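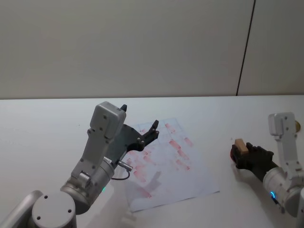
White tabletop, off-white wall behind.

Touching up matt off-white without flashing

brushload_k
I have a long partition wall in a rented unit in Fletham, finished in Drutano flat matt, shade 1054. The wall is smooth board, sealed and given two coats by roller. Last March I filled a handful of fixing holes with Lendel fine filler, sanded them flush and touched in from the original tin with a small brush. Every repair is visible from the door. The colour match is good when I look straight at it. From the side the patches read as shiny.

I thinned the paint slightly for the touch-ups and did not prime the filler. Before I repaint the whole wall I would like to know which of those two is the cause.

Lawal Adeyemi
Probably both, but they give different faults. Unprimed filler draws the water and binder out of the paint quickly, and the usual result is a dull patch with a rough feel. Brushing over a rolled coat gives the opposite at a low angle: the roller leaves a fine stipple, the brush leaves flat ridges, and the flat parts reflect more.

If your patches look brighter from the side, start with the texture. Use a short-pile mini roller, nearly dry, and work outwards from the repair until the roller stops leaving paint.

tallow
Disagree on the dry roller. On a dead flat finish it leaves a ring of heavier stipple at the edge of the patch, and you then have a larger mark than you began with. I was taught to paint corner to corner and I still do. On a wall under four metres it takes less time than three attempts at a patch.

brushload_k
Four metres would be fine. Mine is nearer nine and there is shelving fixed to half of it.

Lawal Adeyemi
Corner to corner is the right answer if the wall has corners. On nine metres you need a false one. A panel joint, a cable run or the edge of a pipe box will do, provided it goes from top to bottom. Cut in to that line and stop there. A change of sheen on a line the eye already expects is very hard to pick up.

tallow
I will accept that for a joint. I would not trust it at a cable clipped to the surface, as the paint has to pass behind it and the clips get in the way. Unclip it first or choose another line.
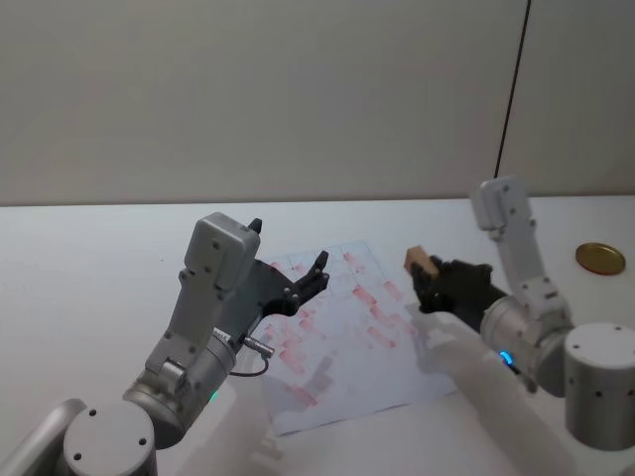 Re: Gloss figures and what they are worth

gritstone
The tin data may help. Matt paints are usually measured at 60 degrees, and most of the flat ones come out so low at that angle that there is little to choose between them. The useful reading is the one at 85 degrees, which is close to what you get when you look along a wall from a doorway. Two paints with the same figure at 60 can look quite different at 85. If Drutano only print the first, ask for the second.

brushload_k
They print "flat matt" and nothing else. I have e-mailed them.

gritstone
Also check the light. I had a wall that passed every inspection until the client fitted a row of Hutapea strip lights 200 mm from the face of it. Light grazing a wall from that distance shows roller joins, sanding marks and the odd hair. Moved out to 600 mm, the same fittings on the same wall gave no complaint. The paint had not changed.

tallow
That is hiding a fault – the finish should stand up to any light.

gritstone
No rolled finish stands up to grazing light. Plasterboard guidance says much the same and puts the burden on whoever places the fittings. I would rather move a lamp than skim a wall.

Lawal Adeyemi
I am with gritstone on this. White or pale furniture has an effect too. A white top pushed up against the wall throws light upwards, and it fills in the shadows that stipple would otherwise show. 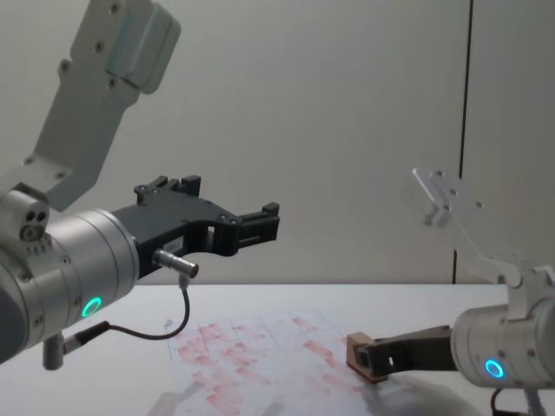
The amount depends on the depth of the top and where the lamp sits, so test it with the furniture in its normal place. If you clear the room to inspect the paint, you are inspecting it under different light.

brushload_k
Tried it this afternoon on one bay. Sanded the old patches with a fine pad, spot primed, then rolled the full bay to the joint with paint straight from the tin, unthinned. Two coats, four hours between them. At 6 pm, with the lamps on, I can find one of the five repairs, and only because I know where it is.

tallow
So you painted corner to corner.

brushload_k
Joint to joint. The other bays will have to wait until the shelving comes off.

Print this thread | E-mail this thread

Related threads
Filler shrinkage in deep fixing holes
Short pile or medium pile for smooth board
Does old matt emulsion change shade in the tin?
Limewash on a farmhouse dated 1777
Masking a panel joint without bleed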